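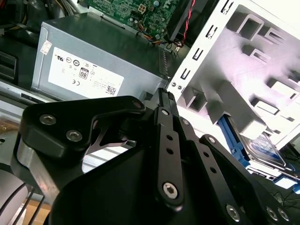

Why Does Popcorn Pop?
By Dulce Salinas

Every popcorn kernel is a tiny seed with a drop of water hiding inside. A drop! Around it is soft starch, and around that is a tough shell called the hull.

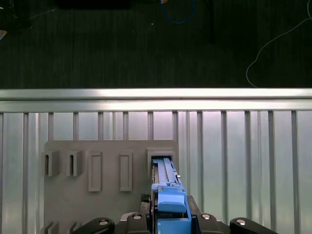
Now turn on the heat (with a grown-up, please). The oil in the pan can reach roughly 400 degrees Fahrenheit, and the water in the kernel starts turning to steam. Steam wants lots of room, so it pushes and pushes – and POP!

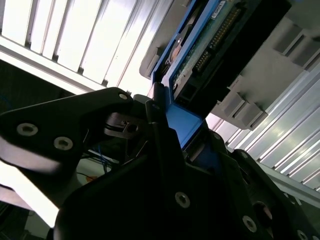 The hull has to be strong and unbroken, or the steam leaks out early. Inside it, the starch is packed in close. Think of the blue-framed part sitting in its grey holder, but with the holder wrapped all the way around. When the hull bursts, the hot starch puffs up and cools into fluffy white foam. Yum!
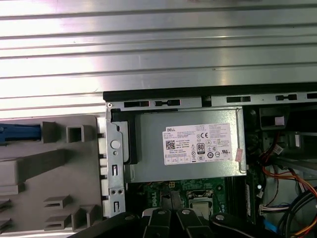 Blue latch, grey plastic and a ribbed silver panel

Kernels that never pop are called old maids. Look for them at the bottom of your bowl!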